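The Gold Case

My aunt Ekua Ofori left me her apartment on Werngate Street and the contents of her nightstand, in that order, as if the second thing was the real present. The lawyer read it out in a flat voice. "The apartment, number 17, and to the same niece, everything in the nightstand, to be gone through in person." Then he looked at me over his glasses like I might know why. I did not know why.

So in January I took the bus out there with a roll of trash bags and a sandwich, and I let myself in, and I did every other room first. I'm like that. I did the kitchen (eleven jars of the same paprika, I swear), I did the hall closet, I did the bathroom cabinet and found a bill for $500 from a dentist in Grimavden, paid, folded up as small as a stick of gum. I ate the sandwich standing at the sink. Then there was only the bedroom left and I couldn't put it off anymore.

The drawer stuck. It had always stuck, she used to hit it with her hip. I hit it with mine and it came all the way out, and since I was already holding it I just turned it over on the bed.

What a racket! You wouldn't think a drawer that size could hold so much. I sat down next to the pile and the mattress tipped and half of it rolled over against my leg, and I said "excuse me" out loud, to a drawerful of junk.

My cousin Wumpini called right about then. Wumpini Dramani has never in his life called at a good time.

"Did you find the money?" he said.

"There's no money."

"She always said she had something put away. From the Vrettos days."

Vrettos was the hotel where she worked the front desk before I was born. In our family it's like a war somebody was in. Everything good or strange about Aunt Ekua went back to Vrettos – the way she folded towels, the way she could say "I'm so sorry, we're full" in six languages, the man she nearly married.

"Wumpini, it's a toothpaste drawer," I said. "It's chargers. It's the stuff you find in anybody's drawer."

"Well, look under things," he said, and hung up.
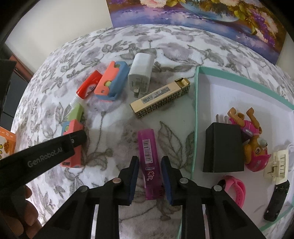
I did look under things. I started putting what I knew on one side and what I didn't on the other, and the second side got bigger a lot faster than the first. There was a white charger, and I went around the whole apartment trying to think what it could be for. She'd had the same phone plugged in by the kettle for years. There was a toy, pink and blue, and that one I did know, it belonged to Sewwandi Siddiqui's little boy from upstairs. He used to come down after school and sit on the bed while my aunt watched her shows. I put it in my coat pocket so I wouldn't forget.

And then the gold case. I'd been sort of going around it. It had that Greek border on it, in black, the kind you see on coffee cups, and the lid was open on its hinge. I remembered that lid. When I was small she would sit on the edge of this same bed before a night shift and flip it with her thumb, open, shut, open, shut, while she decided whether or not to go in. She always went in. I asked her once what it was for and she said, "It's for thinking."

Only it couldn't be the same one, could it? This one had a barcode label stuck on it. The old one would have lost any label before I could read. So she'd gone out and bought another, or somebody had bought it for her, and I sat there flipping it with my thumb like an idiot, trying to work out which.

I took the toy upstairs before it got dark. Sewwandi opened the door with a dish towel over her shoulder and the boy right behind her, and he grabbed the toy out of my hand without a word and ran.

"He's been asking," she said. "I didn't like to come down and bother anyone." Then she saw I still had the case in my other hand, and her face did something. "Oh. She kept it."

"You know this?"

"Mr. Leitner gave her that. Damian Leitner, from the second floor. He'd seen her with the old one on the stairs, before she lost it, and he looked all over Plirville till he found one close enough." She moved the towel to her other shoulder. "He asked her to marry him, you know. Last summer."

I did not know! I said so, pretty loudly.

"What did she say?"

"She said she was thinking."

I went back down one flight, and then I stood on the landing for a while with my thumb on the lid. Open, shut. I could hear a radio going behind his door, some ball game. My phone buzzed and it was Wumpini again, and I let it buzz.

Then I knocked, and the radio went off, and I heard him coming slowly down the hall in his slippers.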